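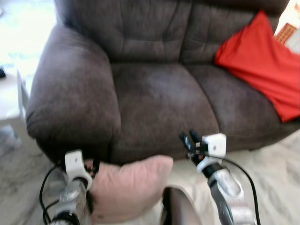

I have been going back and forth on whether to reupholster or replace for most of the year, and as of this weekend I've decided to do neither. Microfiber is just so forgiving! Yes, there are faded patches, and yes, the seat has that scuffed shine in the middle, but the padding is still nice and puffy and I am not paying $799 for something from Triren that I'd be scared to eat toast on. What I am doing is playing with color, so out came everything red and pink I own. Bright red on that dark brown is so good, you guys. It wakes the whole thing up, and you stop looking at the worn bits.

I got the idea from Purificación Salcedo's newsletter (she had a whole issue on tired sofas back in April, go dig it up). Her rule is one loud color and one soft one, and then you quit. I have never once quit at two of anything, so this was a challenge.
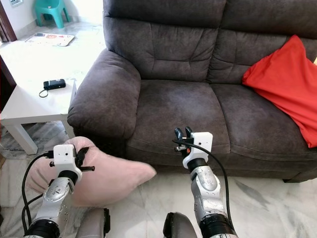 My other big project was the Great Brushing. If you have microfiber and you've never gone over it with a soft dry brush, try it tonight. Small circles, light hand, then all the strokes going one way at the end. I did the arms first and then the seats, and I had a podcast on and lost the entire afternoon. I also ran the vacuum down between the seat cushions and found a Memano gift card I'd given up on in the spring, with $6 left on it. Coffee money! 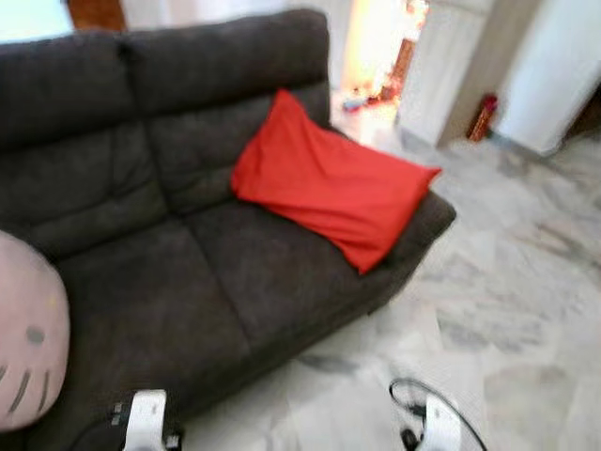

Then comes the fluffing, and I have opinions about fluffing. Don't karate chop your pillows. I know the catalogs all do it, but at my house it lasts until the first person sits down. I give mine a good squeeze from the sides, toss it in the corner by the armrest and let it land however it wants. A little crumpled is friendlier anyway.

Next up is a throw. Yagi has one in a mustard color that I keep visiting online, and there's a wool place out in Drurkcombe that does seconds on Saturdays. Has anyone been? Do they take cards?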